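Small parts storage: stacked drawers or divided trays?
Posted in March by comero37

Moving my sensor modules out of shoeboxes. Current unit has an open divided tray on top and two clear drawers under it. The tray works. The drawers turn into a mix within a week - boards, caps, boxed parts, whatever was in my hand.

gratham_872: Put dividers in the drawers. Without them any drawer over 200 mm wide becomes a junk drawer.

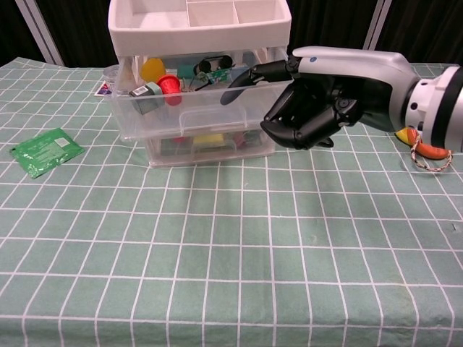 Labels come second. I print part number and quantity, and stick them to the top face of each box so they read from above.

umholm: Disagree on dividers. An ultrasonic module has two tall cans and won't sit flat in a narrow cell. Use zip bags, one part per bag, and leave the drawer open plan.

gratham_872: Plain zip bags build static. Get the shielded kind.

umholm: For an ultrasonic board? I've kept mine in plain bags for years, zero failures.

Maarja Jaunzems: Both work under 1000 parts. Clear fronts matter more to me. I can check stock without pulling a drawer.

comero37: Going with dividers in the lower drawer, bags in the upper. Will report back.

Contact | Copyright Lūse Bench Forum | Back to top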